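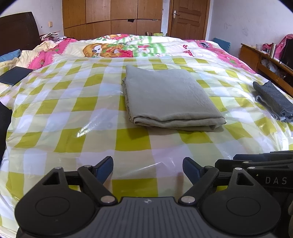

Kilteck GS-3 Ground Support Station

The Kilteck GS-3 is a ground-based workstation for operators of business and regional aircraft. It gives flight support staff one place to follow a flight, exchange messages with the crew and work through checklists together with the cockpit. The station is supplied and installed by Uminent under a single contract.

Intended use

The GS-3 is intended for operations centers and approved training organizations. It may be used for live flight following or, with the Grurska scenario software, for the training of dispatchers and ground-based support pilots. Live and training sessions run under separate logins and cannot be combined. The station does not provide remote control of an aircraft and is not to be used as a substitute for a required crew member.

Main features

Three displays for route, weather and aircraft status
Recorded voice and text channels, with playback for debriefing
Shared checklists that show each item as open, done or deferred
Storage for 300 flight records before transfer to the operator's archive
Adjustable desk with headset points for operator and instructor

Installation

Uminent carries out a site visit before each order is confirmed. The customer provides a grounded power supply, a wired network connection and a room that can be closed to visitors. Installation and acceptance checks take roughly 13 working days. Operators with older Kilteck equipment may keep their existing headsets - the connectors have not changed.

Training and support

Initial training is held at the Kaewsai training center or at the customer's own site. Courses at Kaewsai are not offered in July. Software updates are included for the length of the support agreement, and release notes are sent to the contact named in the contract.

Ordering

Part number: 3501
Supplied with: desk, displays, two headsets, operator manual
Available separately: Grurska scenario software, instructor display, spare headset

Quotations are issued in writing by the Uminent sales office. Please state the number of stations, the intended use and the installation address.

Page last revised 24 January 2024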